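Two arms, one frame and a lot of repeats

Ngân Hồ has spent most of this year getting a pair of robot arms to do things badly, then a little better, then well enough to keep. She runs the demonstration work at Tarno, a small company in Orkville that is trying to teach a two-armed machine to handle household and shop tasks by showing it what a person would do. I talked to her on 2018-07-12, in a room with the blinds down and a fan going.

The job is simple to explain. An operator moves the two arms through a task from start to finish. Everything gets recorded: the joint positions, the grippers opening and closing, the camera views. Each run is called an episode. When there are enough episodes of a task, the team trains a model on them and lets it try on its own.

"People ask me how many is enough," Hồ said. "I don't have a number. For folding a towel we stopped at 2,000 and I would have liked more. For opening a drawer we had something that worked after 40, and I think that was partly luck with the drawer."

The operators work in shifts of two hours. Before that they worked four at a stretch, and the recordings from the last hour were poor. You could see it in the data, she said. The arms moved in little jerks and the grippers closed early.

I asked her what makes a good episode.

"Steady speed. No stopping to think. If the operator stops for three seconds because he is deciding which side to grab, the model learns that stopping there is part of the job. Then you watch the robot reach out and hang there, and you know exactly whose episode that came from."

She laughed and said it was usually hers.

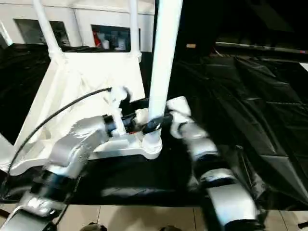 Tasks that need both arms take the longest to collect. One gripper has to hold or steady something while the other does the work, and the operator has to think about both at once. Thiện Phùng joined in January after several years repairing lab equipment, and he now does more of these runs than anyone else on the team. He told me the first weeks were hard on his shoulders and harder on his patience.

"With your own hands you feel when a part is seated," he said. "Here you don't feel anything. You look. You learn what it looks like when it's a little off, and you back up and go again. On my first day I saved 27 episodes and Ngân threw out most of them."

Hồ confirmed this. She reviews a sample from every shift and deletes what she doesn't like. The reasons are logged in a plain text file: dropped part, bad start position, operator's sleeve in view, gripper hit the table. The file goes back to the first week and she would not let me copy it.

One thing I had not expected is that they keep some of the mistakes. If a gripper misses and the operator recovers smoothly, that episode stays. Phùng said they argued over this for a while. His view was that the robot should only see clean work. Hồ wanted it to see how to get out of trouble.

"We trained it both ways," she said. "The clean one was better until the first time it missed. Then it had no idea where it was. It closed on air and carried the air over to the other side and let go of it, very carefully."

They also change things between runs. An object gets turned or moved over by the width of a hand. The lights go up or down. There is a sheet of paper by the door with 51 variations on it, and the operators tick them off as they go. Hồ wrote the list and says it is already out of date.

The software that lines up the camera views with the arm positions is called Gebru and was written in the building. It had a timing fault in the spring that put one camera a fraction of a second behind the arms. They lost nine days of recordings to it. Phùng found the problem by watching an episode at quarter speed and noticing that a gripper seemed to close before it got there.

The next stop is Evmont, where Tarno has the use of a second room and plans to set up another pair of arms. Part of the point is to find out how much of what the model has picked up belongs to the task and how much belongs to the room in Orkville. Hồ expects the first results to be bad.

"New floor, new light, new operators," she said. "I told them to budget for bad."

Phùng will go out there first to train the new people. I asked what he would tell them on the first morning. He thought about it for some time.

"Go slower than you want to," he said. "And put the parts back in the same place before lunch, or you'll be looking for them all afternoon."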